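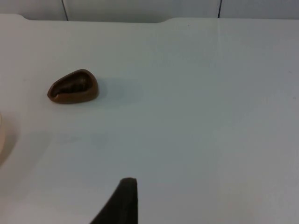 Monthly trend line drops to zero for the current month

Brenda Lightfoot
August 2, 2019

I have a sales dashboard in Flusteo reading from a nightly Kimora extract. The source table has 815 rows, one per order, with an order date and a net value. The line chart is grouped by month with a 2-month moving average on top. Every month up to the latest one looks right. The latest month shows zero on the line, though the table view beneath the chart lists 22 orders for it. I have cleared the cache and rebuilt the extract, with the same result. Is this a setting or a fault in the data?

Adalberto Andrade

Check the type of the date column. If the extract writes some dates as text, the table view still prints them but the chart cannot place them on a time axis, and the missing month is filled with zero. Sort the column in the table view. Text values go to the bottom, after all the real dates. We had this in March when a branch changed its regional settings and the day and month swapped over. The cure is to set the type in the extract definition. Changing it in the chart only lasts until the next refresh.

Once the type is right, set "Empty periods" to "Leave gap". A zero and a missing value should not be drawn the same way, and the moving average will be wrong if they are.

Ulises Quiroga

Try a bar chart, mine works fine with bars.

Gleice Evangelista

A bar chart will show the same zero, only as no bar. Adalberto's check is the one to do first. If all the dates turn out to be real dates, look at the "Complete periods only" filter under Axis. It is on by default from version 8, and it hides part months from charts but leaves them in tables.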